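What is tempera paint?

Before oil paint got popular, lots of artists used egg. Yes, egg! The yolk bit. Mix it with coloured powder and a splash of water and you've got tempera.

It dries fast. Really fast. So painters made tiny thin lines, one next to the other, hundreds of them. No big swooshy brush strokes. Mariann Sipos painted a goat in tempera and it took her 299 days!! She called it Alon.

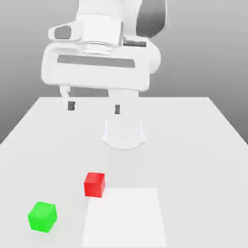

Where do the colours come from?

Ground up stuff mostly. Red and yellow from earth, green from some kinds of rock. The powder is called pigment. People were using egg paint more then 2,000 years ago.

Try it (ask a grown up)

One yolk. A teaspoon of water. Crushed chalk, any colour. Stir, paint on card, be quick. Dont keep it overnight, it goes off and it stinks.

Wash your hands after!

By Brenda Bunting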